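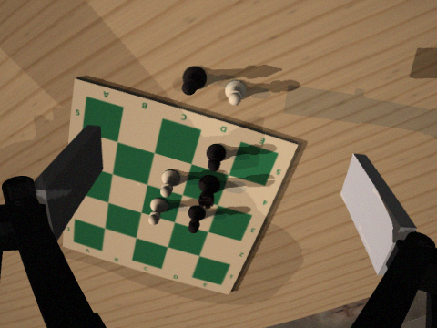

Stavell Urban table oil, clear matt: review

Last updated: September 2022

Most oils sold for dining tables are tested against red wine and coffee. A table used for board games gets different wear. The same patch is rubbed by forearms for hours at a time, and boards with hard edges are dragged over it. I bought Urban for a pale wooden top that had gone patchy with use, and have lived with the result since June.

The oil comes in a 300 ml tin with a push-fit lid. It is thin, with little smell once the cloth is put away. The label asks for two coats, wiped off after ten minutes, with eight hours between them. I sanded along the grain, vacuumed, wiped down with a damp cloth and left the top overnight before starting.

The first coat sank in unevenly, and the end grain took far more than the rest. The second coat levelled this out. Colour change is slight: a small shift towards yellow, less than I had from Lultham's clear oil on an offcut of the same timber. Sheen is low enough that a lamp directly overhead gives no glare, a real advantage if you play in the evening.

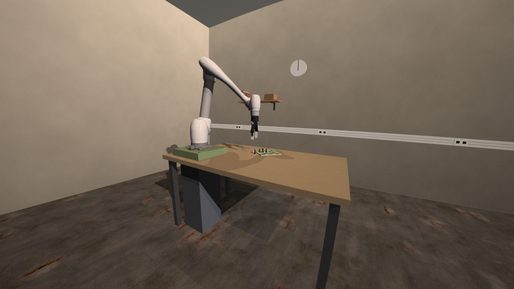
Emilian Enache wrote in to say that two coats were not enough on his table, and that a third, rubbed in with a white nylon pad, stopped the surface catching on felt. I tried this on one half of mine. The treated half is smoother to the hand, and pieces with felt bases slide more evenly on it. The label does not mention a third coat, but the tin holds enough.

Scratch resistance is ordinary. A board pulled sideways leaves a faint line, as it would with any oil. The line can be rubbed out with a little fresh oil on a cloth, without sanding the whole top.
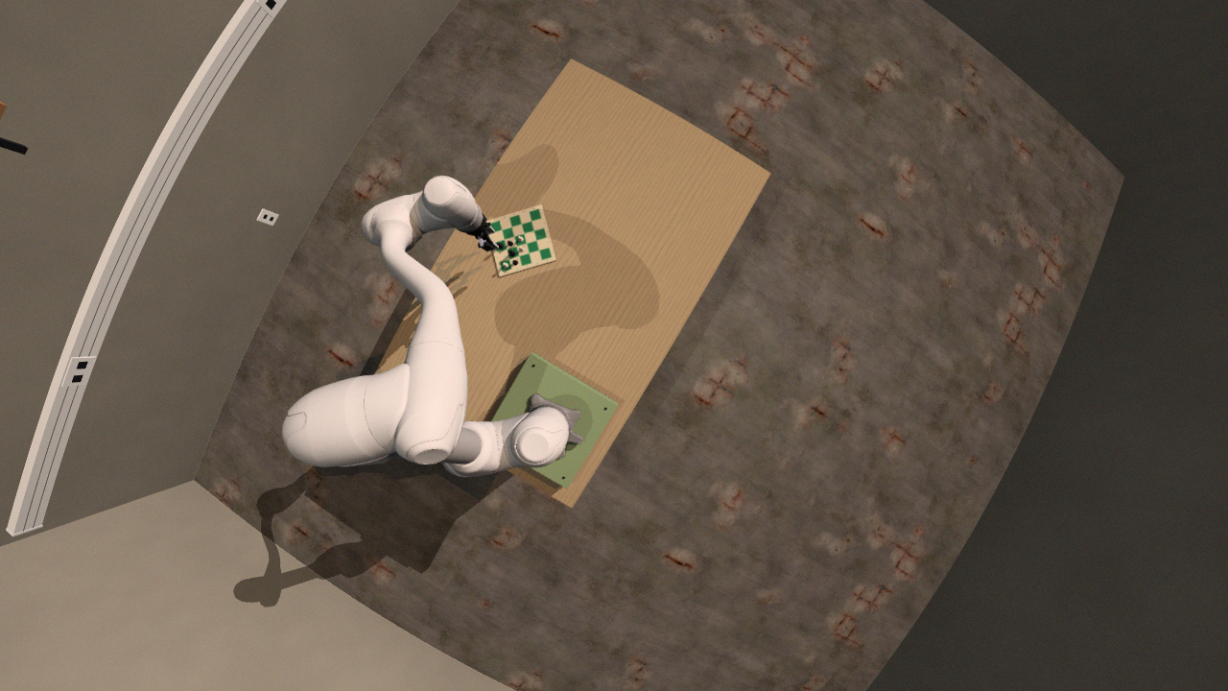 Water rings lift if caught within the hour. One left overnight needed a light sand and a fresh coat on that spot, and the join does not show. Pivo's varnish would have kept the ring out altogether, at the cost of a shinier surface and a much harder repair.

The lid is poor. Mine would not reseal after the second opening, and the remaining oil had skinned over six weeks later. Decant what is left into a small jar.

Rating: 8 out of 10 for the oil. The tin loses it the rest.

This site uses cookies to remember your settings. By continuing to browse you accept their use.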